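May, late, kitchen table

Knee is bad again. Did the long loop by the canal this morning, 46 minutes, which was slower than last week and I blame the wind. Kilian passed me twice. He waved both times, the second time with a sandwich in his hand. Race is in 2 weeks and I have not done one proper hill.

Need: gels, tape, new socks (the gray ones have had it). Ask Anong about the physio on Hirose street, the one who fixed her hip.
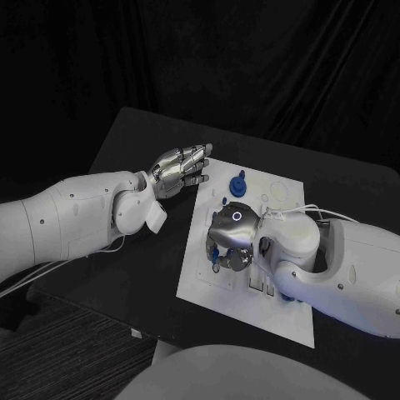
So do I still run it if the knee clicks? Clicking is fine, pain is the thing to stop for, and so far there's only pain on stairs.

Lunch was rice out of the pot standing up. Then emails. Then the race people sent the bib number, 773, and a map that won't open on my phone. Pascal says the second half is all gravel. Great. My shoes are road shoes. He also says there's a water stop at the old mill but he said that last year about the other race and there was no water stop, there was a man with a hose.
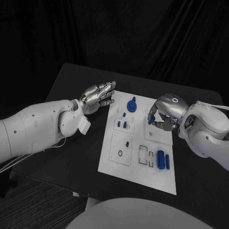 Stretching, twenty minutes, didn't want to. Calves like wood. I should lay my kit out the night before for once, everything flat and in its place like the little parts on that white board, then just get dressed and go. Last time I was hunting for saftey pins in the dark and ran with the bib held on by two paper clips. Mum called in the middle of it, talked about the hedge for ages – she wants it out now, all of it.

Ice on knee. Peas, the bag has split. Peas under the fridge. Early bed, or thats the plan. 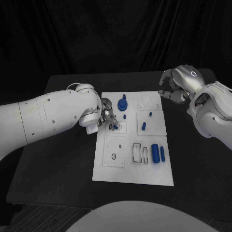 Next morning, 6:10

Slept badly. Knee OK on the stairs going down, less OK going up. Easy run only, flat, no watch. Kilian wants to do hills on the far side and I said maybe. Bus pass runs out today – renew it before work.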